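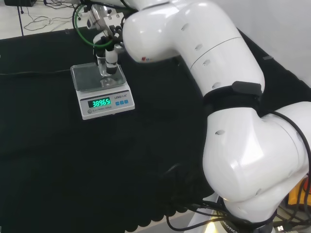 件名: Re: [gornville-dye] 少量の染料の量り方と、はかりの下に敷くもの
日付: 2026年10月12日
差出人: Maricica Sârbu
宛先: gornville-dye メーリングリスト

Maricica Sârbuです。返事が遅くなりました。

先日のご質問について、うちの作業台でのやり方を書きます。引用をはさみながら順に答えます。長くなったので、はかりの買い替えだけ知りたい方は後ろのほうを読んでください。

> はじめて投稿します。ウールの糸を少しずつ染めています。
> Jostarの粉末染料を使っていて、これまでは小さじで量っていました。
> 同じ色をもう一度出そうとしたらかなり違う色になったので、
> 小型の電子はかりを買って重さで量ることにしました。

小さじをやめたのは正解だと思います。Jostarの粉は色によってかさがだいぶ違います。黄色はふわふわしていて、紺は細かく詰まります。すり切り一杯にしても、缶を開けたばかりのときと底のほうとで重さがそろいません。私も最初の冬は小さじで通して、そのころのノートは今読んでもまったく役に立ちません。

> ところが、はかりの数字がなかなか落ち着きません。
> 容器をのせてゼロにしても、しばらく見ていると
> 少しずつ増えたり減ったりします。
> 故障でしょうか。それとも置き方が悪いのでしょうか。

故障と決める前に、次のことを試してください。

まず風です。換気扇、エアコン、開いた窓。小型のはかりは皿の上を空気が動くだけで数字が変わります。私は量るあいだだけ換気扇を切ります。粉が舞うのでマスクは必ずつけてください。換気扇を切っているあいだは特にです。

次に台のたわみです。折りたたみの机に置いていて、手前に肘をつくと数字が動くことがあります。ひじを離した状態と、ついた状態で見比べればすぐ分かります。うちの古い机はこれでした。壁に寄せた重い作業台に移したら止まりました。

それから温度。冷えた部屋から持ってきたはかりは、しばらく置いてから使います。私の部屋はだいたい22度ですが、温度そのものより急に変わらないことのほうが効くようです。電源を入れてすぐではなく、お湯を沸かすあいだに入れっぱなしにしておきます。省電力で勝手に切れる機種は、説明書に解除の方法がないか見てください。

乾燥した日の静電気もあります。プラスチックのカップで量っているなら、ガラスに替えてみてください。粉がカップの縁に張りついて落ちないようなら、静電気を疑います。

> はかりの下には黒い布を敷いています。
> 机を汚したくないのと、こぼれた粉が見えるからです。
> 布を敷くのはまずいでしょうか。

布は敷いてかまいません。私も黒い布です。ただし薄いものを、しわのないように張って敷いてください。タオル地やフェルトのように厚みがあってふかふかするものは、はかりの脚が沈んで水平が変わります。布の端が机から垂れていると、腰で引っかけて全部ずれるので、短めに切るか机の裏に留めます。

黒だと黄色や赤の粉はよく見えますが、黒と紺の粉は見えません。濃い色を量る日は、布の上に白い紙を一枚置いて、その上にはかりをのせています。紙は終わったら内側に折って捨てます。布のほうは、粉がついたら乾いたままはたかず、ぬらした紙で押さえて取ります。そのあと単独で洗ってください。以前ほかの洗濯物と一緒にして、枕カバーを一枚だめにしました。

> 容器は何を使っていますか。
> 今は大きめの計量カップをそのままのせています。

大きい計量カップはやめたほうがいいです。理由はいくつかありますが、一番困るのは重さです。うちにあるカップは厚いガラスで約138グラムあり、小さいはかりだとこれだけで量れる範囲の多くを使ってしまいます。ゼロに戻せば数字は消えますが、のせられる上限が増えるわけではありません。取っ手が皿の外に張り出すのもよくないです。

私は細身の透明なガラスの容器を使っています。口の広さは、薬さじがふちに当たらずに入れば十分です。背の高すぎるものは倒します。底が平らで、はかりの皿の真ん中にきちんと収まるものを選んでください。透明だと、底に残った粉や、溶け残りの粒が横から見えます。色のついたガラスや陶器だとこれが分かりません。

細い容器の欠点は洗いにくさです。細いブラシを一本、染料専用にしてください。台所のものと兼用にしないこと。はかりもガラスも、染料に使ったものは食品には戻さないでください。これはこのリストで何度も書かれていますが、新しい方もいるのでもう一度書いておきます。

液を足すとき、スポイトや棒の先を容器の中に入れたまま数字を読まないでください。先が壁や底に触れると、その分が数字に出ます。液面に浸かっているだけでも少し変わります。先を上げて、手を離して、数字が止まってから読む。急いでいるとどうしても入れたまま読んでしまうので、私は読む前に必ず手を膝に置くことにしています。

> 粉を直接量るのと、先に溶かしておいて液を量るのと、
> どちらがよいでしょうか。

ごく少量なら、溶かしてから液を量るほうをすすめます。粉で耳かき一杯ほどの量を量ろうとしても、小型のはかりでは最後の桁が頼りになりません。多めの粉を量って水に溶かし、濃さの決まった原液を作っておけば、あとは液を必要なだけ取れます。薄い色を染める方には特に向いています。

うちの手順です。

はかりの電源を入れて、水平を見る。
空のガラス容器を皿の中央に置いて、ゼロに戻す。
粉を薬さじで少しずつ入れる。さじの柄を指で軽くたたいて落とす。
量った重さをその場でノートに書く。目標の数字ではなく、出た数字を書く。
容器をはかりから下ろす。
少量のぬるま湯で練り、だまがなくなってから熱めの湯を足す。
冷ましてから瓶に移し、水で決めた重さまで増やす。
瓶に染料の色番号、濃さ、作った月を書く。

下ろしてから湯を入れる、というところは守ってください。はかりの上で熱い湯を注ぐと、湯気で数字が流れますし、はねた液が皿の下に入ります。私は一度これで表示部を曇らせました。乾くまで使えませんでした。

濃さは2パーセントにそろえています。どの色も同じにしておくと、混ぜるときの計算が楽です。1パーセントのほうが量りやすいという方もいるので、糸の量に合わせて決めてください。大事なのは途中で変えないことで、変えるなら瓶も新しくします。

原液の持ちは色によります。Jostarのものだと、私のところでは6月に作った赤が夏のあいだに底に沈み、振っても戻りませんでした。温めたら溶けましたが、染めてみると少し鈍い色になりました。青と黄は同じ棚に置いて何ともありません。赤だけは小さい瓶で作ることにします。

> もう一つ、はかりの買い替えを考えています。
> あまり高いものは買えません。
> おすすめがあれば教えてください。

今使っているのはFollarの小型で、Munteanuの店で1,809円でした。税込です。白い本体で、皿が平らで、ふたはついていません。ふたは別に、逆さにした透明な菓子箱をかぶせて風よけにしています。これで十分間に合っています。

買うときに見るところは、最小の表示より、のせられる上限と、皿の大きさと、表示部の位置です。表示が皿のすぐ手前にあるものは、容器を置くと影になって読めないことがあります。電池だけのものは、電池が減ってくると数字がふらつきました。電池を新しくしてから故障かどうかを判断してください。これは最初に書くべきでした。まず電池を替えてみてください。

校正用の分銅は、ついていれば使います。ついていなければ、重さの変わらない金属のものを一つ決めて、毎回のせて同じ数字になるか見るだけでもいいです。正しい重さかどうかは分かりませんが、前回とずれているかどうかは分かります。私は古い真鍮の文鎮を使っていて、ノートの各ページの一番上にその日の数字を書いています。

それと、量った記録のことですが、糸の重さは乾いた状態で書いていますか。同じ色が出ないという話は、染料のほうを疑う前に、糸の重さが違っていることがよくあります。洗って絞った糸をそのまま量ると、水の分だけ重く出ます。一晩干してから量るか、洗う前に量ってください。かせに結んだ綿糸の分は、私は気にしていません。

水の話も書こうと思いましたが、うちの水しか知らないのでやめておきます。井戸水の方がいたら、代わりに書いてもらえると助かります。

電池を替えてもまだ数字が動くようでしたら、どのくらいの時間でどちら向きに動くかを書いてください。ゆっくり一方向に増えていくのと、行ったり来たりするのとでは原因が違います。容器をのせないで皿だけの状態でも見てみてください。

秋の持ち寄り用の色見本は、まだ緑が足りません。余った糸を染める予定のある方は、緑をお願いします。かせの端に、原液の濃さと糸の重さを書いた札をつけてください。

Maricica Sârbu

--
gornville-dye メーリングリスト
投稿への返信はリスト全体に送られます。
引用は必要な部分だけにしてください。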